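Home > Boards > Laundry and Linen > Folding and sorting

Thread: Fold first or sort first?

wickerlid
Posted 27/02/2021
Our wash all goes onto one table when it comes off the airer and I never know where to start. There's trousers, tops, tea towels and cot sheets in one lump. My method has been to take whatever is on top, fold it, and put it down wherever there's room. It takes me 20 minutes and by the end I've got small stacks everywhere and have to go round again putting like with like.

Do the rest of you sort it into kinds first, or just fold? The table isn't big, 800 mm deep, so I can't spread much out.

pegbag_two
Sort first, every time. Big dark things out of the heap and over the back of a chair, then the light things, then the small bits. Once the trousers are gone the heap is half the size and you can see what you've got.

Nillbridge_Nan
I don't agree with the above. Sorting means handling everything twice. Pick it up once, fold it, put it on the right stack. The trick is deciding where the stacks go before you begin — trousers left, tops middle, linen right — and not moving them.

wickerlid
That's what I thought I was doing, but the stacks wander.

pegbag_two
They wander when the heap is in the middle of the table. Push it to the back and keep the front clear for folding.

halfload
Depends on the heap. For a family wash I sort. For a small one it isn't worth it. I've got a few bits on the rose-print top now, a dark grey thing, a light grey one and a patchwork-looking pastel one, and I'll just fold them as they come. Table wants a wipe before I do, there are crumbs on it.
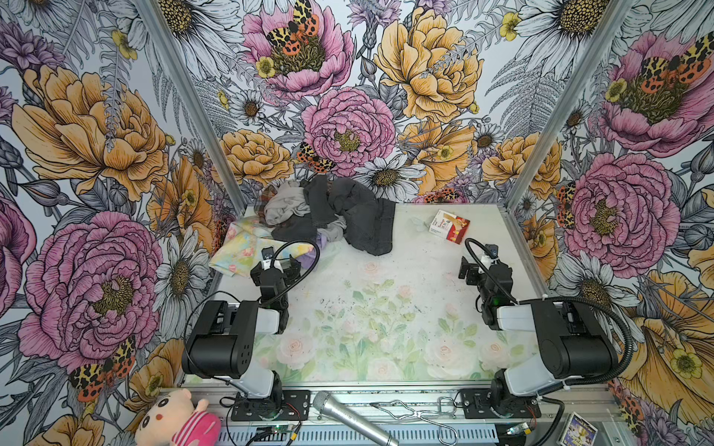

Reply 2 to halfload's post

Nillbridge_Nan
Wipe it first, definitely. Dark cloth picks up every crumb going, and the pastel one is hanging over the edge on the left so it'll be on the floor next. I'd also shift that little box at the back and the bit of clear wrapper next to it. Small things get folded into the washing and then you're hunting for them.

halfload
Fair point. Box is going back in the cupboard.

Cestonite
I'd do the dark one first. It's the biggest, and there's a bit of lavender showing between it and the pastel one that would be easy to miss. I lost a flannel inside a trouser leg in March and found it when I next wore them.

pegbag_two
So sort first, then.

Nillbridge_Nan
No, that's just starting with the biggest. You can do that and still only pick each thing up once.

wickerlid
Tried it both ways this evening with two loads. Sorting first took 14 minutes and pushing the heap to the back made more difference than anything else. I didn't like having trousers over the chair though, they slid off.

Cestonite
Lay them flat with the waistbands all facing one way. Mine stay put like that.

halfload
Does anyone use one of those folding boards? My sister has one from Orent and likes it for shirts.

Nillbridge_Nan
Had one. Fine for shirts, no use for trousers, and it takes up half the table. Mine is in the loft.

pegbag_two
I use mine every week — tops only. I'd not be without it.

wickerlid
No room for one here. I'll carry on with the heap at the back and see how the bedding goes at the weekend.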